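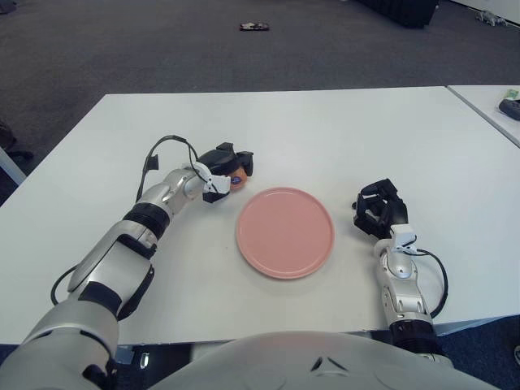
Akinyi Biwott wants it known that she did not write the second Magesa record in a cabin. "Everybody asks about the cabin," she says. "I wrote it in a laundry room. The dryer was in B flat, more or less, so a lot of it is in B flat."

Magesa is Biwott plus whoever picks up the phone. On the first album, Gomix, that meant a drummer and a cousin with a trombone. On the new one, Sumiso, it means six people, two of whom play bass. She had promised the job to both and didn't feel like making the call.

"They worked it out," she says. "One plays high and sulks. The other plays low and sulks. It sounds great."

It does, mostly. The title track runs long and takes its time getting to a chorus, which then shows up once and leaves. The label, Cliltix, asked if it could come back. Biwott sent them a version with the chorus in it six times and no verses. "They were very polite about it. I think one of them liked it."

Recording took 47 days, spread over more of her life than she cares to add up. The strings were done in July in a room with no air conditioning, and she swears the violas went flat by the hour. She kept the flattest take. Her mixing engineer fixed it on the sly, she noticed, and they didn't speak for a weekend.

Lyrics come last and she resents them. "I sing nonsense until the nonsense starts to sound like a sentence, and then I'm stuck with it. There's a line on there about a dentist. I have no feelings about dentists."

The dentist line is already the one people yell back at her at shows. She has started to introduce the song as a true story.

As for touring, she'll do a short run with the full band – both basses – and then a longer one alone, for reasons she describes as "gas." She has been rearranging the new songs for guitar and finding that several have no guitar part, or much of any part, once the trombone goes home.

"So I hum it," she says. "People paid to get in. They can put up with some humming."

Sumiso is out now on Cliltix, on vinyl and the usual services. The lyric sheet has a mistake in the second song. She'd like you to sing it that way.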